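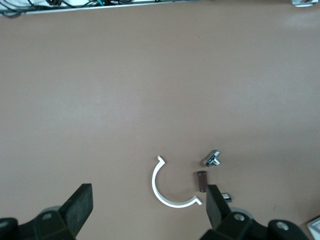 *Cao*

**Sticking coin slides**

Most jams in a Findness 84 coin slide come from old grease, so clean it before ordering parts.

- Take out the 3 cover screws and lift the plate straight up.
- Wipe the track with mineral spirits on a lint-free rag. Let it dry for 20 minutes.
- Check the return spring for kinks – a bent one won't straighten for long.
- Use dry graphite on the lock barrel. Keep oil out of it.
- Run a few worn coins through as well as new ones.

The spring is listed as part 1145 in the July sheet. Older slides with the brass plate take a shorter spring.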